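Purchasing Help Desk
Ticket: Second picking arm for returns, budget approval
Queue: Equipment and capital
Priority: Normal
Status: Waiting on vendor
Sites: Oremholm warehouse
Vendor: Nurkance

Opened by: Returns operations

We want to add a second arm to the returns line before the fall. The one we have is on a trial lease and Nurkance has sent a combined quote: buy out the first, add the second, and take the Zotine software plan on both. The quote is good until the end of July. Please review and tell us what you need from us.

Attached: vendor quote, vendor payback sheet, our pick logs for the trial.

Reply from: Equipment planning

I've read all three. Before this goes anywhere I have problems with the payback sheet.

The sheet assumes 400 picks an hour. I can't find an hour in your own logs where the arm got there. Where does the number come from? If it's a vendor test with identical boxes on a clean table, I'd like that stated in writing and then I'd like it taken out of the sheet.

The sheet also has a line called "operator time saved" with a full shift in it. Someone still stands at that line. What are they doing?

Last thing for now. The software plan is priced per arm, but the quote text says "per cell." Are two arms at one line one cell or two? That changes the total and I don't want to find out on the first invoice.

Reply from: Returns operations

400 is from the vendor. They call it rated speed. Our logs are slower because of box-in-box returns, where a customer puts our original carton inside a bigger one. The arm has to get down past the flaps of the outer carton to reach the inner one. Flaps that stand up straight are the worst. It slows down, tries a different angle, and sometimes gives up and asks for help.

The operator clears the help requests, folds flaps back, and pulls labels that are coming loose. I agree that's not zero.

I've asked about the cell question.

Reply from: Equipment planning

Then the sheet needs two rates, one for plain cartons and one for box-in-box. What share of returns is box-in-box? If you don't track it, track it for one sample and send me that. A thousand cartons is enough. Take them in the order they come in, please, and no skipping the ugly ones.

While you're at it, write down the reason every time the arm asks for help. The log only has a code and the code list I was given has "other" in it, and "other" is the most common entry by a long way. I can't budget against "other."

Reply from: Returns operations

Sample of 1,000 started this morning. We're writing the reason by hand on a sheet at the line. Early notes, in the words of the people on shift:

Flap up on the near side, arm came in and stopped short.
Label on the inside wall of the small carton, arm scanned it, wrong label, the customer had reused the box.
Carton too deep, wrist camera lost the bottom.
Shiny tape.
Flap fell back after it was folded.

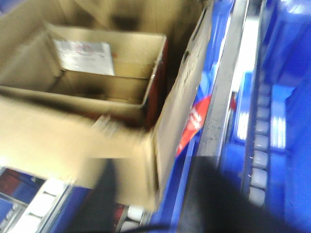 Vendor's answer on the cell question came in too. They say a cell is "a work area with one or more arms under one controller." The second arm would share a controller, so by their own words we pay one plan. Their quote charges two. I've asked them to correct it.

Reply from: Equipment planning

Good. Get the correction on a new quote with a new number. An email saying "yes, one cell" doesn't bind anybody once the sales rep moves on.

I've also gone through the line items. Comments in quote order.

Arm, second unit. Price is in line with Meireles, who quoted us for the packing side last year. No objection to the price. I do object to buying before we know the first one works on half the cartons it meets.

Gripper, spare. One spare set for two arms. What wears out first, and how long does it take to get one? If the answer is "it depends," ask for the delivery time on the last order they shipped.

Wrist camera, spare. Not on the quote at all. The camera rides on the part of the arm that goes into the cartons. I want a price for it whether we buy it or not.

Cable set. Same comment. There's a cable down near the gripper end and cardboard edges all day long. Is it a stock part or do they send a technician?

Guarding. Quoted as "reuse existing." Has anyone measured? The existing guarding was put up for one arm.

Install and training, 5 days. Are we down for those days or running? If we're down, the lost days belong in the payback sheet and they aren't there.

Flap opener. Listed as "optional, future." So the vendor knows about the flaps. Ask what it costs, and ask to see one running at a customer site. A video from their lab won't do.

Reply from: Returns operations

Some answers.

Gripper pads wear first. We've changed them twice in the trial. The vendor won't give a delivery time in writing and says they "normally ship from stock." I've asked again.

Guarding: measured it. The second arm fits only if the roller section is turned, and then the cart can't get past. We'd have to move the rail as well. Facilities is pricing that. It wasn't in our budget request either, so that one's on us.

Install: down for the first part, running for the rest. They won't commit to which days.

Flap opener: they don't have one at a customer site. They offered us a discount to be the first.

Reply from: Equipment planning

No to being first, at any discount. We'd be paying for their testing with our floor space.

Reply from: Returns operations

Sample is finished. All 1,000 cartons, in order. The tally is attached, with the handwritten sheets scanned behind it. Short version: box-in-box is a bigger share than we told you, and most help requests come from it. Plain cartons go through fine and the rate there is steady, though still under what the vendor rated. Deep cartons are the other trouble spot. Loose labels turned out to be a small problem, even though everyone on the line complains about them.

We still think a second arm makes sense. We'd change the plan, though. Sort box-in-box out at the dock, send it to the manual bench, and let the arms have the plain cartons.

Reply from: Equipment planning

That's a better plan than the one in the quote. It also raises a question you won't like: if the arms get only plain cartons, is there enough plain volume for two of them? Going by your tally, one arm at the rate it really runs covers most of a normal day. The second would earn its keep in the peak and sit the rest of the year.

Decision from this side:

First arm: buyout supported, at the corrected software price.
Second arm: not supported this cycle. Bring it back with peak numbers, using measured rates.
Spares: gripper set and wrist camera, both to be priced and added to the buyout.
Rail and roller move: on hold along with the second arm.
Flap opener: remove from the quote.
Payback sheet: to be rebuilt by us. The vendor's version should not be forwarded to finance.

Dock sorting doesn't need my approval and costs next to nothing to try. I'd start it now and keep the handwritten reason sheet going while you do.

Reply from: Returns operations

Understood. Not what we hoped for on the second arm, but we can work with it. Dock sorting starts with the morning shift. I've asked Nurkance for a revised quote: one buyout, one software plan, spares as listed.

They replied asking if we'd sign before the end of July to hold the original discount. The discount was for two arms, so I've asked what it is for one.

Reply from: Equipment planning

Don't sign anything to hold a discount. Send me the revised quote when it arrives and I'll turn it around the same day.

Status changed: Waiting on vendor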